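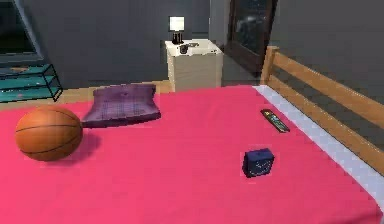
**Pre-purchase inspection: mobile manipulator, simulated apartment**
Prepared by: Ningsih Lumbantobing
Reviewed by: Lucinda Pruitt
Bids under review: Tollano, Nouri
Status: open, returns to budget review in January

Mark each line OK, HOLD or N/A. Comments are required for HOLD.

### 1. Reach and pick, bedroom

- [x] Object set placed on bed: ball, pillow, remote, cube. **OK**
- [ ] Arm reach to far edge of bed from the open side. **HOLD.** Tollano quotes reach from the shoulder joint, Nouri from the base edge. Get both from the base edge.
- [ ] Gripper opening suits a basketball. **HOLD.** Wide fingers are a separate line item on both bids. Price them now.
- [x] Bed rail entered as a fixed obstacle. **OK**
- [ ] Soft goods (pillow). **N/A** for this purchase. Move to phase 2.

### 2. Doors and passage

- [ ] Base width plus clearance checked against every doorway. **HOLD.** Nouri drawing omits the bumper.
- [ ] Handle types listed for the bidder. **HOLD.** Lever and knob need different grasps. Plalleo software license covers levers only; knob module is extra.
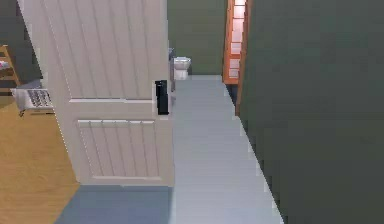
- [ ] Door swing areas marked as no-parking for the base. **HOLD.** Map shows doors closed. Redo with doors open.
- [x] Bathroom excluded from the task list. **OK.** Keep it on the map for navigation.
- [ ] Floor change between rooms. **HOLD.** Threshold height is missing from the model. Do not accept a wheel spec until it is entered.

### 3. Fixed and loose obstacles

- [x] Chairs treated as movable. **OK**
- [ ] Thin vertical and slanted items detected by the base sensor. **HOLD.** Ask Kullex for minimum detectable width. If none is given, budget a second sensor.

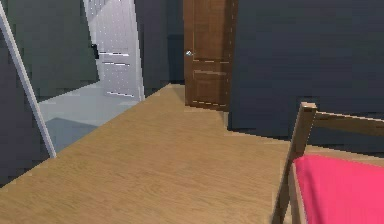

*Item 3, room side: brown door partly open, white door beyond, chair at lower right.*

### 4. Budget

- [ ] Spare gripper pads, 4 sets. **HOLD.** Not in either bid.
- [x] Service contract, 3 years. **OK**
- [ ] Simulation seats, 2. **HOLD.** LP: one seat is enough until the arm is delivered. NL: disagree, map edits and grasp tests run in parallel.

Release of the purchase order requires sections 2 and 3 free of HOLD.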